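How many examples before a CPU task starts to work, and how do you keep them from all looking the same?

Posted in Teleop & Data Collection

Eduard Hubáček
Hi all, first real post after months of lurking! We're two people with one arm, and we've been gathering demonstrations for a desktop PC job. The policy is supposed to handle a processor and a memory stick, with a gray plastic plate to hold the parts and an open Dell standing next to it. I drive the arm by hand, my colleague moves stuff between takes and yells at me when I hit the chassis.

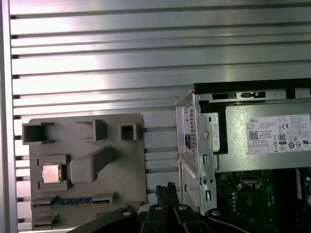 So far we've got 271 episodes, all recorded since April. I trained on the lot and the memory part is okay-ish, but on the processor the arm comes over nicely and then just hovers above the socket like it's forgotten why it came in. Sometimes it dips a little and goes back up. I've watched this so many times I see it when I close my eyes.

My hunch is that my own driving is the trouble. I slow way down near the socket (I'm scared of those pins) and on a lot of takes I stop completely to look at the wrist view.
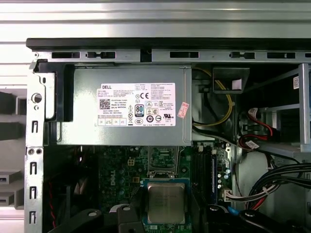
Wrist view over the case, processor in the socket and the metal frame up.

So, do I just keep going and collect more of the same? Or throw out the slow ones? I log everything in Zanby if that matters, and the wrist camera is the only one I'm feeding in right now. Would love to hear from anybody who's done small parts.

Dušan Hrnčiar
Hey Eduard, welcome! I had this exact thing with a connector job last year and I'd bet on the pauses. If a good chunk of your frames near the socket have you sitting still, the model learns that sitting still is what you do there. So before you record anything else, go through what you have and trim the dead time. I wrote a dumb little script that drops any stretch where the arm and the fingers both don't move, and that alone got mine unstuck (well, mostly. It still sulked now and then).

Don't trim the part where you're really lining up, though! Slow is fine. Frozen is the thing to cut. Also careful with the moment the fingers open, the arm is still there too and my first version of the script ate half of the releases.

Second thing, look at how the chip sits in the fingers when you come in. Mine were always gripped dead square for the first 100 takes since I'm tidy, and then at test time the grip came out a bit crooked and the model had no clue what to do.

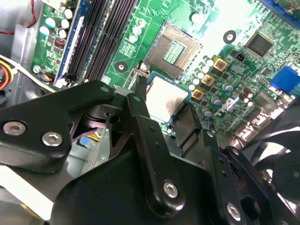
You want plenty of takes that start from a tilted grip, a grip too far to one corner, an approach from the wrong side, and then you fixing it on the way down. I'd do maybe 90 of only that, starting close to the socket so each one is short. Way less boring than doing the whole trip from the plate every time, and your wrists will thank you.

And nudge the case between takes if your colleague isn't doing that already. A finger's width, a few degrees. Change the light too if you can, bare metal looks totally different in the evening.

For what it's worth I ended up at 2472 episodes on my job and I'm pretty sure half of them were a waste. Post again when you've retrained, I'm curious.

tokness_fan
you need a second camera. wrist only never worked for me on anything small, the fingers get in the way right when it matters

jaberwork
Second camera helps but I wouldn't buy anything yet, try the trimming first like Dušan said. One thing to check is whether your images and arm positions are lined up in time. Ours were off by a few frames after an update and it looked just like what you describe, hovering and little dips. Plot one episode and see if the finger closing matches the picture. Takes five minutes.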